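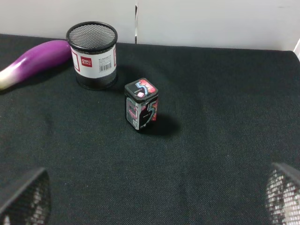
A mesh pen holder, a toy eggplant and a small tin of chewing gum on a charcoal-gray cloth.

22 Jul 2024
By Anneliese Wiegand, Drornville Office Services

Shared Desks and Small Items: Frequently Asked Questions

What may I leave on a shared desk overnight?
Pen holders and other desk supplies may remain. Personal items, including toys and candy, should be placed in your locker before you leave.

Do I need to remove the label from a new pen holder?
No. Paper labels and barcodes may stay on. Please do not cover them with name stickers.

Is food permitted at the desks?
Chewing gum and mints are permitted if kept in a closed tin or box. Meals are to be eaten in the lunchroom on the Listus side of the building.

May I take the cloth off the table?
Please leave table cloths in place. Replacement cloths are issued each March. If one is stained or torn before then, contact Mattes Haberkorn at the supply desk.

What happens to items left behind?
They are bagged, marked with the desk number and held for 6 weeks. Toys from the family room are returned there.

How do I claim an item?
Bring your staff card to the supply desk and describe the item. Requests on behalf of a coworker must be approved by Siiri Vasiliauskas.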